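Home | Notebook | Residencies | Visit

May 6, 2021 — print studio notebook, Privwood

Okay, the algae ink is finally behaving! I ground batch 3 twice as long as the last one and let it sit under a lid while I ate lunch, and the gritty bits are gone (mostly — there's still a speck or two if you drag it thin). It pulls through the coarse screen nicely and clogs the fine one, so coarse it is for the Vurico show.

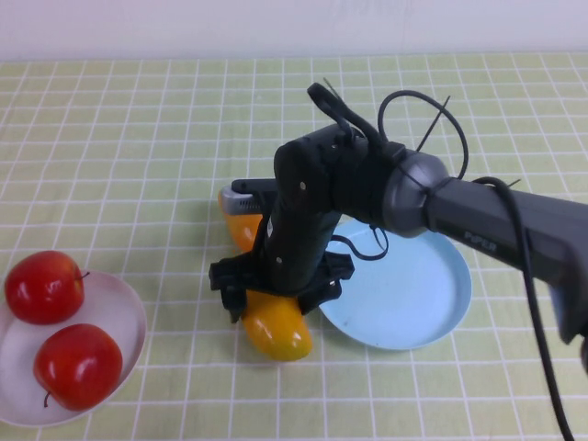 Paper tests

Cut 18 strips from the Zeman cotton stock and printed the same leaf block on all of them. The green came out softer than the March batch, closer to moss, and I like it a lot more. Half went into the drawer, half are taped to the window so we can see how fast they fade. Please don't move the window ones, even if they look like trash!

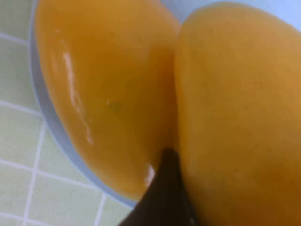

Fruit on the table.

Next thing is the wall panel. I want 44 small prints hung in a loose drift, with the faded ones mixed in among the fresh ones, and no labels. Labels make people read when they should be looking. Still need to order pins, and somebody has to ask Ultel if the lamps can be dimmed for the opening.
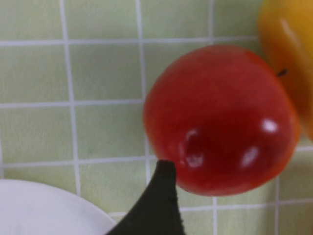

Svetozár Jurčo thinks the panel needs at least one label, because visitors will want to know the green was alive once, and he'd put it by the door at eye level. Fine, one label. I'll draft it after I've cleaned the screens.

2 comments | 10 shares
Back to top | Contact the studio | © Privwood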